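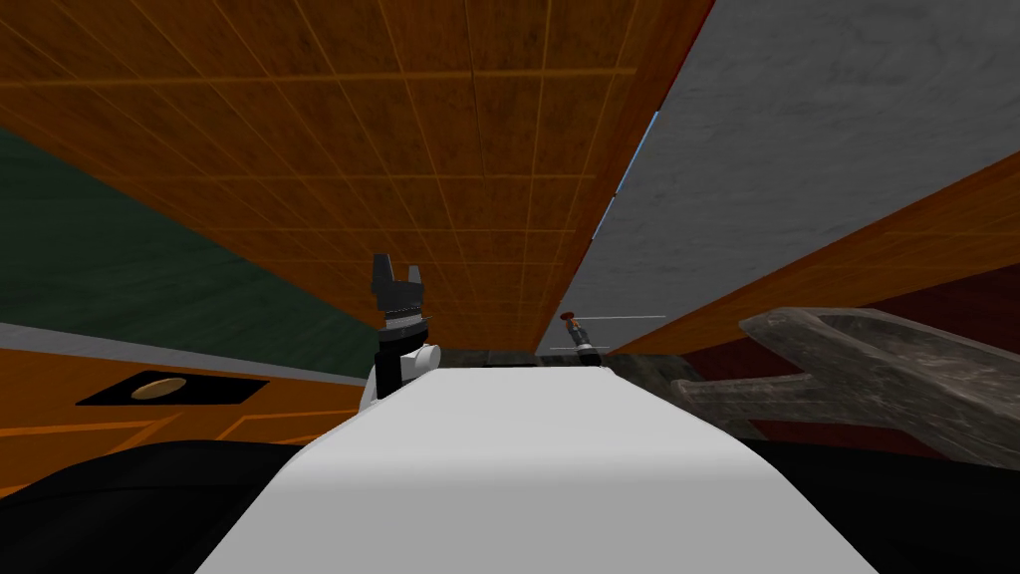
HOME & DESIGN

The Beige Years Are Over. Please Bring Sunglasses.

Jul 22, 2026

When we moved to Jomville, every house on our street was the color of oatmeal. The trim was also oatmeal. The real estate agent called this "warm neutral," and for a long time I took her word for it.

Then, in March, the couple on the corner painted their front room orange. I mean traffic cone orange, ceiling included. People walked their dogs past it twice. By summer there were 6 more like it, plus a green hallway two doors down that makes everyone standing in it look a little seasick.

The paint counter at Brikton, out by the highway, saw it coming. The store's fan deck now runs to 222 colors, and only 56 of them could be mistaken for breakfast cereal. Its best seller is a deep green named Wogan, after nothing anyone there could tell me. I asked for a sample pot and was warned that it needs three coats and a forgiving spouse.

Color is cheap until you get it wrong. A decorator over in Bistholm quoted me over $4000 to repaint our downstairs, a good part of which was for covering up what I had already done to the dining room. I had picked a shade from a chip the size of a postage stamp, at night, under a kitchen bulb. By morning light it was the inside of a pumpkin.

We kept it. Dinner guests sit down, look around and say "Wow," and then ask about the soup. My mother-in-law prefers to eat in the kitchen now - the kitchen is still oatmeal - and the cat has moved upstairs.

I've got half a can of Wogan left, and the downstairs bathroom has no windows.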